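Savarby Set-up Guide
Section 9: Recording a series and keeping your place in it

This section covers recording a television series on the Savarby box, watching it in order, and hiding episode details you have not reached yet. Complete the channel scan before you start. 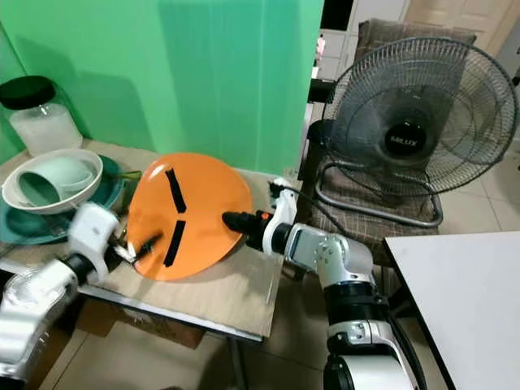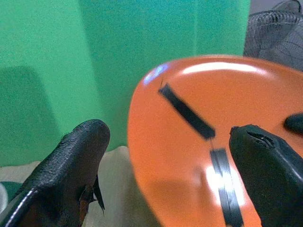
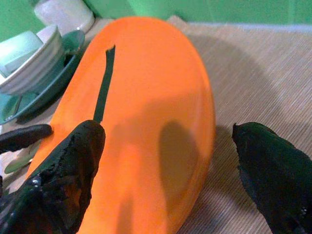
First picture: orange plate with two strips of black tape.

To record a whole series

1. Press GUIDE and move to any episode of the programme.
2. Press RECORD once. A single recording is set.
3. Press RECORD again within two seconds. The series mark appears beside the title.
4. Choose "New episodes only" or "All episodes". If you choose "All episodes", repeats are recorded as well.
5. Press OK.

Note: Finales often overrun. Open Options > End time and set "Extend" to On. The box then records until the channel signals the end of the programme. Channels that send no signal use the printed end time.

Note: A two-part finale may be listed under a different title. Check the guide for the week of broadcast and set the second part by hand if it has no series mark.

To hide episode details

1. Open Settings > Viewing > Episode details.
2. Select "Hide until watched". Titles, stills and summaries are replaced by the episode number.
3. Select each viewer profile the setting applies to. Profiles are set up in Section 2.
4. Press BACK to save.

The "Previously" segment at the start of an episode is part of the broadcast and cannot be hidden. Use SKIP to pass it.

Caution: The Skatis phone app keeps its own setting. Unless "Hide until watched" is also selected in the app, notifications will show the full episode summary.

To resume on a second box

1. Stop playback on the first box. Pausing does not save your place.
2. Wait for the light on the front panel to go out.
3. On the second box, open Library > Continue and select the episode.

Caution: Do not unplug either box while the light is on. The recording in progress will be lost and cannot be recovered.

If a recording is missing

Open Library > History and look for the episode. Code 267 means that two other recordings were running at the same time. Set the order of preference under Settings > Recording > Priority. Series higher in the list are recorded first.

Text: Tharindu Jayawardena. Checked by Teodor Jabłońska.
Last revised 2024-04-25

3,513 views | 9 comments | 2 shares

Related sections
Scanning for channels
Setting up viewer profiles
Pairing the Skatis app
Using a Trutico soundbar with the Savarby box
Connecting a Jiang external drive
Changes planned for the September update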